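4.2 What shoppers understood by the fair trade mark

By the time we reached the second round of interviews in Plarkolton, we had already talked with a good many people about tea, coffee and chocolate, and we thought we had a fair idea of what they would tell us. Most of the 106 households who kept a shopping diary had bought at least one marked product during the month, and most of them were pleased to talk about it (sometimes for much longer than we had asked for, and we were grateful for every minute). What we had not prepared for was how differently people read the very same mark, even within one family and over one kitchen table.

The largest group took the mark to mean that the grower had been paid more. When we asked how much more, and who did the paying, the answers became a good deal vaguer. Several people believed the whole difference in price between a marked and an unmarked packet of tea went straight to the farm. One woman who had shopped at the Fairweather store since it opened told us she always thought of the extra as "a tip for the picker," and she was quite upset when her son, who was listening from the next room, suggested the store might be keeping some of it. We had agreed beforehand not to correct anyone during an interview, and I will admit this was one of the harder moments to sit through.

A second, smaller group read the mark mainly as a promise about how the crop was grown. These shoppers used the words fair, organic and natural more or less as if they were the same word, and they were often the most loyal buyers in the study. They had usually come to marked goods through a worry about health, often after a new baby or a bad spell of illness, and the grower entered the picture later on, if at all. 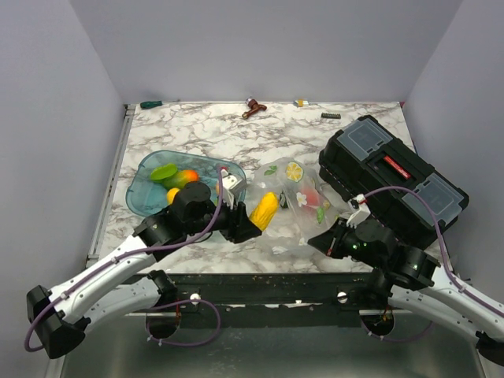 The third group is the one we have thought about most since. These were people who bought marked goods regularly and yet said, very politely, that they did not really believe in them. They bought the Ketside coffee because it tasted good, or because a neighbor had brought it over once and it had become the coffee of the house. Asked about the mark, they shrugged. Their diaries are hard to tell apart from those of the true believers, and if we had relied on the till receipts alone (3463 of them, all entered by hand over one long August) we would never have known the difference.

Figure 2 sets out how the three groups divided their spending among tea, coffee, chocolate and sugar. The reader will see that sugar hardly figures for anyone. My colleague Anum Jafri, who carried out most of the home visits, believes this is simply a matter of where the bag ends up. Coffee and chocolate sit out where guests can see them, while sugar gets tipped into a jar and the packet goes in the trash. We did not ask about this directly and wish we had. It came up often enough in passing, though, that we would put it near the top of the list for any later study.

Figure 2. Share of household spending on marked goods, by product and by reading of the mark. Diary households only.

Price mattered in all three groups, but in an uneven way. When the Pever brand went up in the second week of the diaries, the skeptical buyers kept on buying it and the health-minded buyers mostly did too. It was the first group, the ones who cared most warmly about the grower, who were quickest to switch to something cheaper. Two of them mentioned feeling bad about it without our asking. They tended to be younger and to have less money to spend, and I think it would be unkind, as well as poor reasoning, to read their switching as a lack of conviction. Section 4.3 takes up the question of income and looks at the households that stopped buying marked goods altogether before the diaries were finished.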